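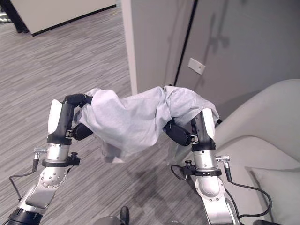
A light grey cloth, held up at both ends.

Folding and keeping throws, blankets and other large soft things

A throw is bought for how it looks folded over the arm of a sofa. It spends about 3 minutes of its life like that. The rest of the time it is a heap, and the heap is generally where the guest was going to sit. These are the habits that have survived in our house, in no order of merit.

Fold in thirds. Lay the throw flat on the carpet, bring one long side in to the middle third, then the other over the top. Halve it lengthways, and halve it again if it still looks like a bolster. Raw edges and care labels go inside, where they can argue among themselves. Two people can do this standing up, provided they are on speaking terms and agree beforehand who walks towards whom.

Shake outdoors, and check the wind first. I have eaten a fair amount of our living room by getting this wrong. 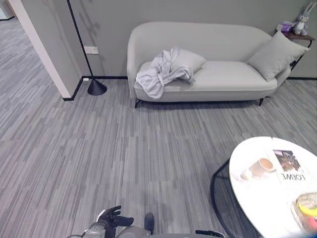 Reader's tip from Brerkidum: we gave up folding years ago and roll ours, like a sleeping bag, with a loop of wide elastic at each end. Seven of them stand upright in an old log basket and you can pull one out without the others coming too.

I tried the rolling and it works well for fleece. Our heavy knitted one unrolled itself in the night and was halfway to the kitchen by breakfast, so I would keep it to the thinner sorts.

Wash less often than you think, and cooler. Most throws want airing over a door more than they want a machine. When they do go in, use half the usual powder and no softener, which coats the fibres and makes fleece oddly greasy. Our Bellix drum claims to hold 9 kilos. It may well, but a blanket drinks water like a spaniel, and one at a time is plenty. Spin at 700

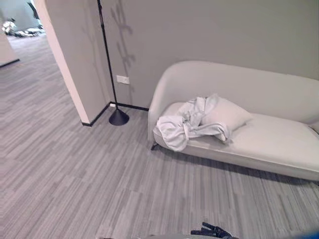 and no faster, or the creases go in for good and you will be ironing a blanket, a low point in anyone's week. Dry it flat over an airer with the bars spread wide, and turn it once. A knitted throw hung from one corner will end up the shape of a kite.

For bobbles, a cheap fabric comb beats the battery sort. I had a Stougaard shaver that took off the bobbles and then, with great confidence, some of the blanket.

Pale throws show everything. Dab tea with cold water straight away and leave the scrubbing brush under the sink. Red wine is a good moment to discover that you have always preferred the other side.
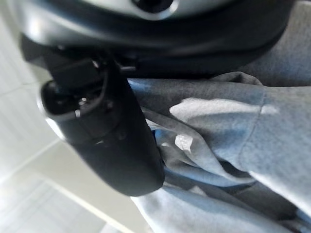 Putting them away for summer

Ours go up in May, clean and bone dry, in a cotton pillowcase. Plastic bags trap damp and smell of it by autumn. Add a cedar block if you have moths, and sand the block lightly each year to bring the scent back. The vacuum bags from Kukton do save room, though wool comes out of them looking as if it has had bad news. Leave it over a chair for a day before you judge it.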